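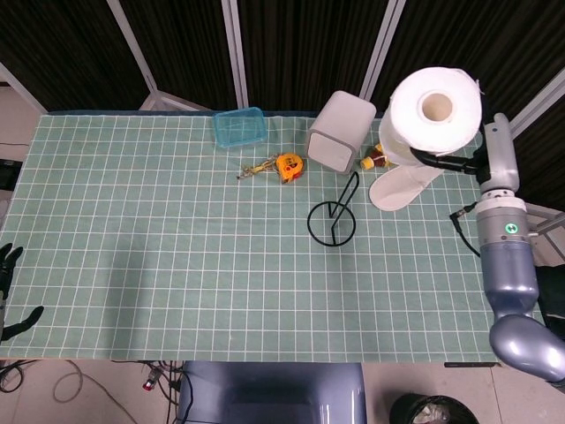
Lakshmi Unnithan

Konrad, all —

sorry, meant to answer this Tuesday and then the week got away from me. Quick answers in between the quote.

> Has anyone hemmed the Zorent blackout fabric? I need
> curtains for a bay window, 100 inches finished length,
> and my test strip puckers no matter what I do. Also is
> the coating going to gum up the needle?
> Konrad Nowakowski

Yes, did a whole bedroom in it last June. Puckering is almost always the tension plus too short a stitch. Go to the longest one your machine has and loosen the top thread a bit. Walking foot if you own one. No pins anywhere but the seam allowance, the holes stay forever.

Needle — mine was fine, a size 14 universal. Wiped it once or twice with alcohol. Coating side down against the feed dogs, paper strip underneath if it drags.

Length: measure the window in 3 places, bays are never level. I use a plain steel tape for that, the cloth one stretches. Then ADD 7 inches for a decent bottom hem and the header, and hang them a few days before you hem. Mine dropped alot.

Don't press it with a hot iron. Ask me how I know. Cool iron, cloth over, wrong side.

Chacko thread is ok for this btw but the shop in Ukivbridge was out of the gray when I went. They had it in the cream. Somebody want to split a big cone? I'd only use half

Lining tape question from the other thread, will get to it this weekend, have to find my notes frist

Lakshmi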